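Gerov Finally Plays the Other Half

Fans of Gerov have learned to be patient, mainly by having no choice. The four-piece went quiet after their second album, resurfaced for one festival set that got rained out, and then spent a long stretch posting photos of cables. So when the Bautista Theater put them on the June calendar, a fair number of us bought tickets the way you buy a lottery ticket, with a small shrug and no plans for the money.

Reader, they showed up. They showed up at 8 on a Sunday, which was the time printed on the ticket, and anyone who has seen this band before will understand why the bar line was still out the door when the first song started.

The set was built around "Tamitz," the album they put out three years ago and never toured. If you own it on vinyl you know that side one is the one people play at parties and side two is the one people play after everyone has gone home. Past shows have leaned hard on the party half. This time they opened with side two, in order, with the lights down to a sort of dishwater blue, and did not say a word until it was over. Somebody near me whispered "are they mad at us?" during the long organ part. It was a reasonable thing to wonder.

It worked better than it should have. "Werkel," a song I have skipped more times than I have heard, turned into the best thing of the night. On the record it is a drum machine and a mumble. On stage the drummer played it by hand, a hair behind where you wanted it, and the bass came in so low that the cup holders on the balcony rail began to hum along. They held the last chord long enough for the couple in front of me to finish an argument about parking.

Then the house lights flickered, the guitarist said "okay, the fun ones," and the place got loud. Side one went by in a blur of singing along, much of it in a key the band had not selected. They threw in two covers, one of which I liked. The other was a disco number slowed down to the speed of a school bus, and I will leave it there out of respect for disco.

A few complaints, because I paid for parking too. The vocals were buried for the first couple of songs, and whoever was running sound fixed this by turning up everything else as well. The opener, a solo act with a laptop and a very nice coat, got a half-hour slot and used it to play what I believe was a single piece. The merch table had shirts in small and in triple extra large. I am now the owner of a tote bag.
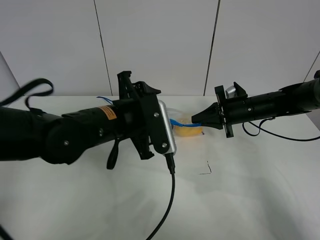
Two black arms reaching across a white tabletop.

The encore was three songs, starting with a new one that has no title yet, or at least none the singer was willing to share. It is fast and short and has a chorus that is just the days of the week, out of order. I have had it in my head ever since, and I am no longer sure when my dentist appointment is. The band closed with the waltz from the first album, which they used to claim they had forgotten how to play. They remembered most of it.

No word on a third album beyond a wave from the stage that could have meant "soon" or "good night." The tour moves on to smaller rooms from here, and the remaining dates are listed at the venue box offices. If your local stop still has seats, go, and get there on time. The balcony at the Bautista is the better bet for anyone under six feet, and the coat check closes before the encore does.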